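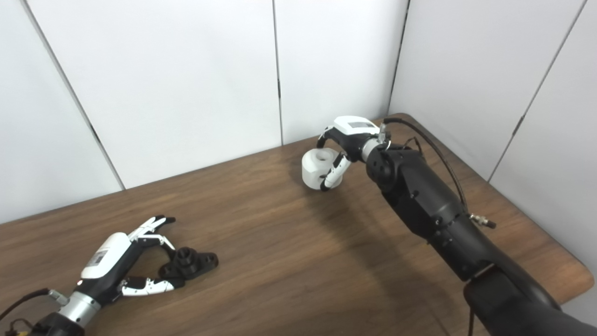
Two-hand station at the Wunura open day. White cylinder in the right hand, black fixture by the left.

Wunura held its open day on February 5, 2026, and I took the afternoon off to go. I had read their December notes on bimanual part handling and wanted to see the cycle in person, at normal speed, without cuts.

The demo area was split into stations. I skipped the palletizing one (I see enough of that at work) and spent most of my time at the two-hand table. Ada Mancuso was running it. She works on the grasp side of the controller and was willing to answer questions while the program kept going.

The task is simple on paper. The right hand picks up a short white cylinder with a hole in its top face and carries it over the wood. The left hand goes to a black plastic fixture with flanged ends and a raised boss in the center, and holds it steady. Then the cylinder goes onto the boss. Both parts start from positions that are only loosely controlled, so the arms have to find them each time.

Some notes from what I was told and what I wrote down:

The controller is an Irkex unit that handles both arms on one clock. Earlier they ran 2 controllers with a sync line between them, and the drift showed up as a small sideways push at contact. Mancuso said moving to one clock fixed most of it.

Planned cycle time is 23 seconds. The part I cared about, from first contact to release, takes less than half of that. The rest is approach and retreat, which they have left slow for open days.

Their last long run before the event was 300 cycles. They logged 106 regrasps, meaning the hand put the part down and took it again before continuing. That is a high number and she didn't dress it up. A regrasp counts as a completed cycle in their log, so be careful when comparing it with figures from other groups.

Grip force on the cylinder is set low. With a smooth matte part and a curled finger over the top, too much force tips it before it lifts. I asked whether they had tried a different fingertip. They have one on order from Chu with a softer pad -- no results yet.

Cable routing came up as well. The cable on the right arm arches over from the hand and comes back down to a threaded connector on the forearm. I would worry about fatigue there with repeated wrist rotation. Ottavio Sorrentino, who looks after the hardware, told me they limit wrist travel in software and swap the cable on a schedule. Fine for a lab, less so on a line.

I asked for the log format and was told it will be posted with the Pingate release. When it is, I want to pull the regrasp entries and sort them by starting position of the cylinder. My guess is that most of them come from parts placed near the back of the table, where the right arm has to reach farther.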